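Imprimir | Enviar por correo electrónico
Compartido 34 veces | 2 comentarios

3. Disposición de utensilios e ingredientes en la preparación de bebidas frías

3.1. Delimitación de la superficie de trabajo

El análisis de la preparación doméstica de bebidas suele centrarse en la receta y deja en segundo plano la ordenación previa de los elementos. Fuchs y Mtshali distinguen entre superficie disponible, entendida como el área total del plano horizontal, y superficie operativa, limitada a la porción en la que se realizan el corte, el vertido y la mezcla. En el presente trabajo se adopta esa distinción con una modificación: la tabla de cortar se considera una superficie operativa propia, aunque se encuentre apoyada sobre otra mayor.

La modificación responde a una observación recurrente en el corpus Binley, compuesto por 740 registros de preparación. Una vez terminado el corte, la tabla rara vez se retira de inmediato. Pasa a funcionar como bandeja de espera para los ingredientes ya cortados y, con frecuencia, como apoyo de la cuchara. Este segundo uso no figura en la clasificación de Dramani, que asigna a cada utensilio una única función por fase.

3.2. Relación entre recipiente, tabla y cuchara

Se consideraron 6 configuraciones básicas, definidas por la posición relativa del recipiente, la tabla y el utensilio de mezcla. La configuración C-2, que se toma como referencia en el resto de la sección, sitúa el recipiente delante de la tabla y mantiene la cuchara y las rodajas de cítrico sobre esta. La figura 3 recoge un caso de dicha configuración con un vaso metálico, una cuchara de plástico y limón en rodajas.
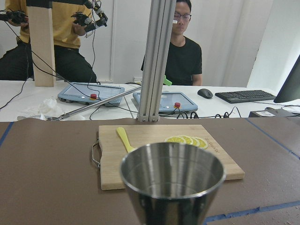
Figura 3. Configuración C-2: vaso de acero inoxidable ante una tabla de madera clara, con cuchara amarilla y cuatro rodajas de limón superpuestas en hilera.

El solapamiento de las rodajas tiene consecuencias para la codificación. En una hilera superpuesta, la rodaja de un extremo presenta la mayor superficie expuesta y ofrece un punto de agarre evidente, mientras que las restantes quedan parcialmente cubiertas por sus vecinas. En la figura 3, la rodaja más expuesta es la situada más a la derecha; la del extremo izquierdo aparece oculta en parte por el vaso. Para el protocolo Dlamini, ambas se registran como elementos de extremo, pero reciben valores distintos de accesibilidad visual. Conviene recordar que este valor depende del punto de vista y no equivale a la accesibilidad manual – una rodaja tapada por el vaso desde un ángulo puede estar despejada desde otro.

La cuchara plantea un problema semejante. El mango queda a la vista y la pala se pierde detrás del borde del vaso. Cuando la parte funcional no es visible, el protocolo exige anotar el apoyo a partir del mango y marcar la posición de la pala como inferida. Kazmi propuso excluir estos casos del cómputo; se ha preferido conservarlos, con la marca correspondiente, para no infrarrepresentar las disposiciones compactas.

3.3. Material y criterios de registro

El acero pulido dificulta la lectura del contorno interior del recipiente, por lo que el borde se empleó como referencia principal para estimar su posición. Los reflejos de la pared no se codificaron. En cuanto a la tabla, se registraron por separado el cuerpo y el asa, dado que un asa de alambre modifica el perímetro del conjunto sin ampliar el área útil de corte. Las inscripciones grabadas se anotaron solo como presencia o ausencia.

Las migas y partículas dispersas sobre la superficie se incluyeron en una categoría residual. No se interpretaron como indicio de una fase concreta, ya que una observación aislada no permite establecer su origen. La revisión de los criterios, a cargo de N. Fuchs, concluyó en diciembre y requirió alrededor de 34 horas de trabajo. Las discrepancias entre codificadores se concentraron en la posición de la cuchara y en el límite entre rodajas contiguas.

Artículos relacionados
Wumpini Dramani: Funciones simultáneas de los utensilios de mezcla
Junaid Kazmi: Oclusión parcial y codificación de objetos en la cocina
Wiebke Fuchs y Sipho Mtshali: Superficie disponible y superficie operativa
Nadja Fuchs: Notas para la aplicación del protocolo Dlamini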